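Housekeeping and Laundry Forum > Equipment and carts > Korgate or Nolte cart for a small hotel?

Started by goertz_s

goertz_s wrote:
Hello to all. I am the head of housekeeping in a hotel with 28 rooms on 4 floors. We must replace our old carts before the end of September, and the owner has asked me for a recommendation. I have two offers on my desk. The first is the Korgate, the narrow one with the fabric bag at one end. The second is the Nolte, with plastic doors and a lock. The Nolte is wider and also 200 euro more expensive per cart.

Our corridors are narrow and there is a carpet everywhere except on the ground floor. My colleagues are not all young and strong, so the pushing force is important for me.
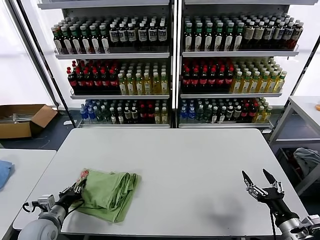
The lift is another point. It is an old lift with a small step of perhaps a finger's width when it stops, and with small wheels the cart gets stuck each time. The seller of Korgate says his wheels can manage it. The seller of Nolte says the same, of course. Has somebody here used both of them on carpet? I would be thankful for real experience.
Sieglinde Görtz

linenroom_bm wrote:
We've had Korgates for five years. Pushing on carpet is fine if you order the bigger rear wheels. The standard ones are rubbish, sorry. The bag is the weak point, the hooks bend when people overfill it with wet towels.
Berwyn Morgan

topfloor wrote:
Disagree about the Korgate. Ours pull to the left and we have marks along every skirting board. Get the lock. Guests help themselves to the coffee sachets and the small soaps if you leave an open cart outside a room.

goertz_s wrote:
Thank you both. I did not know that the rear wheels are an option, it is not written in my offer. I will ask for it.

About the lock I am not so sure. With us the guests take sometimes a shampoo, but it is not a big cost. What makes me more worries is the order inside the cart. At the moment each colleague packs it in her own way, and when one is ill the replacement searches everything. I have written a list which I would like to try with the new carts. Please tell me if you see a mistake in it:

1. Bed linen on the lowest shelf, folded edge to the front, double sheets on the left side and single sheets on the right.

2. Towels on the middle shelf, bath towels at the back and hand towels in front. Cloths for cleaning do not go on this shelf, also not when they are clean. 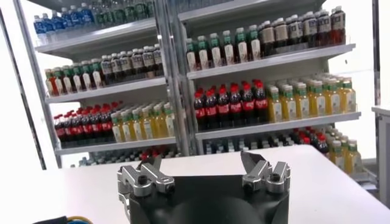 3. Small things for the guests on top, in the tray with the divisions. Refill in the evening, not in the morning.

4. Sprays and gloves in the bucket at the handle side, never above the linen.

5. Minibar drinks in a separate box. Only the person who checks the minibar takes it with her.

linenroom_bm wrote:
Good list. I'd swap one and two. Towels go out faster than sheets here, but sheets are the heavy ones, and bending to the bottom shelf for them all morning is murder on the back.

topfloor wrote:
Heavy stuff at the bottom or it tips. Basic rule. Berwyn, I'm surprised at you.

linenroom_bm wrote:
It has never tipped in five years. The middle shelf is hardly the roof.

goertz_s wrote:
Please, no quarrel because of me. I believe you both have a point. On the ground floor I would not be afraid of tipping, but with the step at the lift I prefer the weight low.
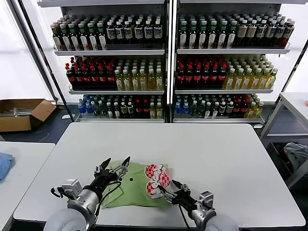

For the backs I could put only one part of the sheets in the middle, for the first rooms of the morning, and the rest stays below. Then the cart is lighter on top with every room. I will try it with one colleague first and ask her how it feels after a week.

usavska_stays wrote:
Have you looked at Sodeck? They do a half-size cart. We keep one on every floor at Usavska and never use the lift with them at all. Linen comes up in bags before breakfast. No step, no problem.

goertz_s wrote:
This is a very interesting idea and I had not thought of it. Do you have a room on each floor where the cart can sleep at night? We have a cupboard on the first and second floor, but on the third there is only a corner next to the emergency exit, and there the fire inspection does not allow anything.
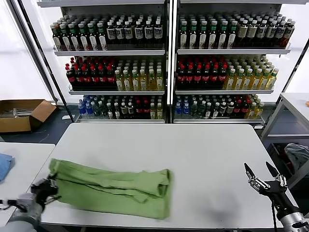
On the fourth floor I would have to speak with the owner, for he keeps his old files in the only storeroom. He does not like to move them – I have asked already two times. But if we save the money for the big carts, perhaps he is more open.

usavska_stays wrote:
We took a shelf out of the cupboard on each floor. On the top floor it lives in a bathroom we don't let. Measure with the handle folded out, it doesn't fold fully flat whatever the brochure says.

topfloor wrote:
Half-size means you run back for more towels by the third room. Been there.

usavska_stays wrote:
Depends how many rooms per floor. We have fewer than you, I think.

goertz_s wrote:
I have asked Sodeck for a price and also whether they can lend us one cart for testing. The man from Korgate will bring his with the bigger wheels on August 9, 2019, so I can push it over the step myself. I write here again when I have tried it.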